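チケット番号：2241
件名：乾燥後のシワと「すすぎ延長」の繰り返しについて
機種：Sernico 洗濯乾燥機（ドラム式）
受付：Skundetti サポート窓口
投稿者：Séverine Royer
状態：解決済み
登録日：26/04/2023

■ 最初の書き込み（Royer）

こんにちは！Sernicoの洗濯乾燥機を使っています。普段は本当に気に入っていて、友人が来るたびに蓋を開けて見せてしまうくらいなのですが、最近ふたつ困ったことが出てきました。

ひとつめ。薄手の綿の布（テーブルクロスやカーテンの裏地など）を標準コースで乾燥まで通すと、ひどいシワになって出てきます。アイロンで伸びる程度ならいいのですが、折り目のような筋が入っていて、霧吹きをしても残ります。去年の9月に買ったときは、同じ布を同じコースで回してもこうはなりませんでした。

ふたつめ。すすぎの途中で表示が「すすぎ延長」に変わり、残り時間が増えます。終わるかなと思うとまた増えます。先日は約38分も余計にかかりました。エラーコードは出ません。最後にはちゃんと止まるので、故障と呼んでいいのか迷いながら書いています。

設定は次のとおりです。
コース：標準
脱水：1,000回転
温度：40℃
洗剤：Lefèvreの濃縮液体、キャップ1杯
柔軟剤：なし
累計運転回数：3,725（メニューの「本体情報」に出ている数字）

累計の数字を見て自分でもびっくりしました。中古で買った機械なので、前の持ち主の分がかなり入っています。元気に働いてくれていて頭が下がります！

■ 窓口からの返信

Royer様、詳しく書いていただきありがとうございます。設定まで揃っているのでとても助かります。

「すすぎ延長」は、泡センサーが泡の残りを検知したときに出る表示で、エラー扱いにはなりません。一度のすすぎで泡が切れないと、機械が自動で水を足して繰り返します。まずは次の順で確認をお願いします。

1. 糸くずフィルターを外し、ぬるま湯で洗う
2. 洗剤ケースを引き抜き、奥の注水口に固まりがないか見る
3. 洗剤をキャップ半分に減らして、空のドラムで槽洗浄コースを回す
4. 給水ホースの付け根のメッシュを確認する（必ず水栓を閉めてから）

シワについては、脱水の回転数と、一度に入れる量が気になります。普段はどのくらい詰めていらっしゃいますか。

■ 追記（Royer）

早い返信、嬉しいです！上から順にやってみました。

1のフィルターは思っていたよりきれいでした。2が大当たりで、注水口の下に洗剤がゼリー状に固まってこびりついていました。古い歯ブラシでこすったら、ごっそり取れて気持ちよかったです。4のメッシュには小さな砂粒がいくつか。水道工事が近所であったので、そのせいかもしれません。

入れる量は、正直に言うとドラムの八分目くらいです。薄い布だから大丈夫だと思っていました。
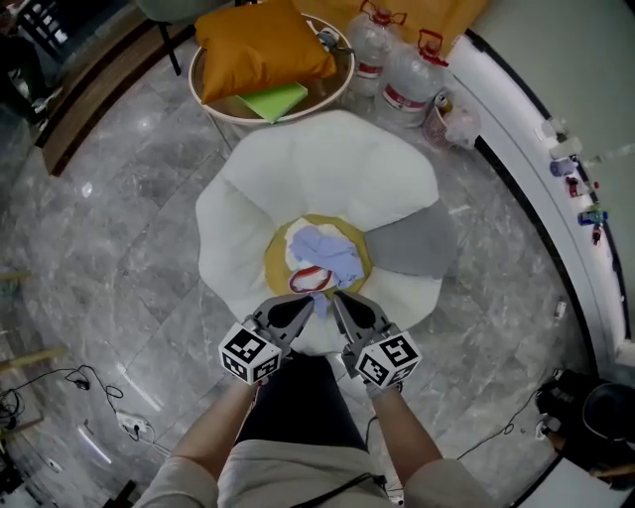 水色の布。中ほどをつまんだところ。

槽洗浄コースは途中で延長にならず、表示どおりの時間で終わりました。そのあと普通の洗濯も一回まわしてみたのですが、やっぱり一度だけ「すすぎ延長」が出ました。ただ以前のように何度も増えることはなく、そこからはすんなり終わっています。かなり前進した気がします！

ところで、洗剤の量なのですが、Lefèvreのボトルの裏に「濃縮のためキャップ3分の1から」と書いてあるのに今さら気づきました。前に使っていた洗剤と同じ感覚で、ずっとキャップ1杯入れていたわけです。

■ 窓口からの返信

注水口の固まりと洗剤の量、この組み合わせで泡の件はほぼ説明がつきそうです。固まった洗剤がすすぎの水に少しずつ溶け出して、そのたびにセンサーが反応していたのだと思います。キャップ3分の1で何回か続けてみてください。残っている分が抜けるまで、数回は延長が出ることがあります。

シワは次の設定でお試しください。
・布はドラムの半分まで
・脱水は600回転
・乾燥は「標準」から「低温」へ変更
・終了後の「ふんわりキープ」をオン（設定メニューの2ページ目）

薄手の綿は、高い回転で脱水するとドラムの壁に押しつけられて折り目がつきます。そのまま高温の風を当てると折り目が固定されてしまい、あとから霧吹きをしても戻りにくくなります。取り出したら、角を持って何度か大きく振ってから乾燥に戻すのも効果的です。

■ 追記（Royer）

振るのが効きました！！脱水のあとで一度止めて、布を全部出して、ばさばさと振って、それから乾燥へ。手間といえば手間なのですが、仕上がりがまるで違います。大きい布は角がどこにあるのか分からなくなるので、縁を手でたどっていって、角に当たったらそこで持ち替えるようにしています。慣れるとなかなか楽しい作業です。
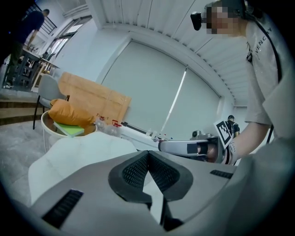
低温乾燥は時間が長くなるのが心配でしたが、量を半分にしたおかげか、待たされている感じはありません。「ふんわりキープ」は最初どこにあるのか見つけられず、説明書を二往復しました。2ページ目というのは、右矢印を長押ししないと出てこないのですね。普通に押すと1ページ目の先頭に戻ってしまいます。ここは説明書に一行あるとありがたいです。

もうひとつだけ質問させてください。物干し用にProrsideの折りたたみスタンドも使っているのですが、低温乾燥を途中で切り上げて残りを吊り干しにするのは、機械にとって問題ないでしょうか。途中で止めると冷却運転が飛ばされるのではと気になっています。

■ 窓口からの返信

途中で切り上げていただいて構いません。ただし電源ボタンで切ると冷却運転が飛ばされますので、「一時停止」を押してから「コース終了」を選んでください。数分間の送風のあとに扉のロックが外れます。吊り干しに回すなら、湿り気が少し残っているうちのほうが、布の重みで縦のシワが伸びます。

右矢印の長押しの件は、説明書の担当に伝えました。ご指摘のとおり、今の版には記載がありません。

■ 追記（Royer）

「コース終了」の方法で問題なくできました。送風のあと、カチッと扉が開きます。半乾きで吊るしたカーテンの裏地は、アイロンなしでそのままレールに戻せました。うれしくて写真を撮って母に送ったところ、母も同じ機種を使っていて、やはり洗剤を入れすぎていたそうです。注水口の掃除を勧めておきました！

すすぎ延長は、洗剤をキャップ3分の1にしてから最初の二回だけ出て、その後は一度も出ていません。泡が減って汚れ落ちはどうかと思いましたが、襟の黄ばみも食卓のソースの染みも、前と同じように落ちています。

厚手のバスタオルだけは、低温だと芯のほうが少し湿っている日があります。タオルは別に分けて標準の乾燥にかけることにしました。こちらはシワを気にしなくていいので、脱水も1,000回転のままです。

チケットは閉じていただいて大丈夫です。丁寧に付き合ってくださって、ありがとうございました！

■ 対応記録（窓口）

原因：洗剤の過量投入、注水口での洗剤の固着（泡）。詰め込みすぎと高回転脱水（シワ）。
処置：注水口と給水メッシュの清掃、洗剤量の変更、薄手綿は600回転と低温乾燥に変更。
部品交換：なし
引き継ぎ：説明書の次の版に、設定メニュー2ページ目の出し方を追記するよう依頼済み。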